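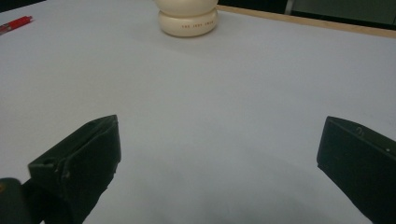
Trustdale's repair and craft room reopens to the public on November 15, 2023, after a refit that has kept it shut since July. The old benches have gone and the room has been given new work tables, paid for by a grant of £500 and the proceeds of the summer jumble sale. The tables are broad and white with a matt surface, which regular users had asked for after years of trying to find pins and small screws on dark varnished tops. A cream object with smooth, rounded shapes, one sitting on top of the other, has already found a place on one of them.

The room is on the ground floor of the Uibo building, next to the library entrance. It will open in the afternoons at first, with evening sessions to follow in the new year if there is enough demand. Up to 15 people can use it at once. Places can be booked at the library desk or by telephone, and anyone who turns up without a booking will be let in if there is room.

The tables were supplied by Kernberg, a local furniture firm, which also took away the old benches. Two of those were in good enough condition to be passed on to the allotment society for its potting shed. The rest were broken up for timber, and offcuts are available free of charge from the yard behind the building until they run out.

Users will find some changes to the rules. Paint, varnish and strong glue may now only be used on the table nearest the sink, where a cover is provided. Hot irons and soldering irons must be kept on the heatproof mats. Tables are to be wiped down at the end of each session with a damp cloth and ordinary washing-up liquid. Scouring pads and bleach should not be used on them, as they will spoil the finish.

Lockers are being brought back as well. There are 6 large ones and a row of smaller ones along the corridor, and they can be hired for £4 a month. Work left out on the tables overnight will be moved to the shelf by the door and kept there for two weeks.

The first evening course planned for the room is a beginners' class in mending china and small household ornaments, run by the Jovix craft group. It will last six weeks and materials are included in the fee. People on the waiting list from last year will be offered places first. Application forms are at the library desk.

The step at the side entrance is still waiting for a ramp. Until it is fitted, wheelchair users should come in through the library.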